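How Long Does a Loaf Last? Bread, Storage and Waste in Shared Student Kitchens

Project report by Aitana Garrido and Somtochukwu Omoregie
Submitted 05/03/2020

Why we picked this subject

We both live in shared houses in Ivedthorpe, and between us we have thrown away a shameful amount of bread. It usually goes the same way: someone buys a big sliced loaf because it is cheaper per slice, eats toast for a few days, forgets about it, and finds it again at the back of the cupboard with green spots on it. Our tutor, Ramiro Arroyo, asked everyone to choose a problem we had met at home, and we knew at once what ours would be.

Our question was a simple one. Does the place you keep your bread make enough of a difference that a busy student would bother to change their habits?

What we did

We asked 20 students to keep a bread diary in July, while the summer courses were running and the kitchens were warm. Each person wrote down when a loaf came into the house, where it was kept, and what happened to it in the end (eaten, frozen, made into something else, or thrown out). We gave them a paper sheet to stick on the fridge, which worked much better than the online form we tried first. Florencio Aguirre, who runs the Cuesta bakery near the Tinemthorpe bus stop, kindly let us buy day-old loaves at a discount for our own storage test.

For that test we kept the same kind of loaf in four places: a paper bag on the counter, a closed bread bin, the fridge, and the freezer. We looked at each one every morning for 10 days and wrote down how it felt, how it smelled, and whether we would have been happy to eat it. This last part was a matter of taste, and the two of us did not always agree! 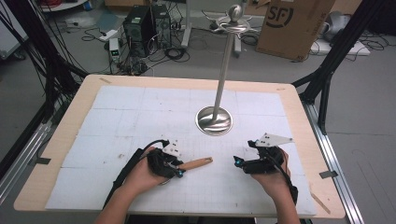
The diaries came back in all sorts of conditions, one of them with a large ring of coffee across the middle, but we could read every one. What struck us first was how few people had ever thought about storage at all. Bread simply went wherever there was a gap, and in a house of four or five people the gap moved around from week to week.

What we found

The fridge was the surprise for us. Our loaf there stayed free of mold for the whole test, but it turned dry and tough very early on, and we only wanted it as toast. The paper bag kept the crust lovely for a day and then gave us something like a doorstop. The bread bin came out best for everyday eating, although it was also where we saw the first mold.

Freezing won easily — as long as the loaf was sliced first. People who froze half the loaf on the day they bought it threw away hardly anything, and several told us they had kept up the habit after the diary ended.

What we would change

We would use smaller loaves next time, and we would write down the kitchen temperature, which we forgot to do. We would also like to ask about price, as Nikola Wilczyńska suggested when she read our draft, because people may look after expensive bread more carefully.

Our thanks go to everyone who kept a diary, and to Florencio for the bread. The recipe for his bread pudding is in the appendix.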